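November, glaze notebook, Bisska gray

Second round of the gray for the Gokesik order. They want 54 slab vases, flat sides, nothing thrown. Test tiles were cut from the Mathias clay, dried under boards, bisque fired with the mugs.

Mixed three batches, same base, only the tin changed. Sieved all of them twice. Batch 2 was thick, so I let it down with water until it ran off the brush like the other two. Six tiles per batch, dipped for a count of 3, feet wiped.

Fired overnight in the small kiln. Opened it at 26 C on the controller. Batch 1 crawled at the corners, and I think that was dust. Batch 2 is even but chalky to the touch. Batch 3 is the best so far, a soft gray with two pinholes on the tile nearest the door.

Parviz Asadi thinks the pinholes come from the bisque being too low. He wants the next lot a cone higher. I'd like to try a slower cool first and change one thing at a time.
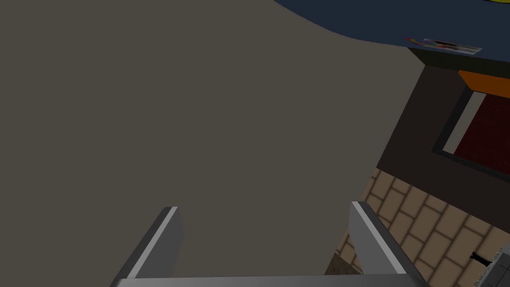
Edges are still the problem with batch 3. The glaze sits at one flat tone across the whole tile, and on a tall vase that will look like painted board. What I'm after is closer to the plates in the render: light gray on the flat, a bright line down the outer edge of the left one, and the inner face a darker gray. Thinner glaze on the corners might do it. Will sponge the arrises back on half the tiles before firing.

Trakbridge delivery has the feldspar. Label the old bucket.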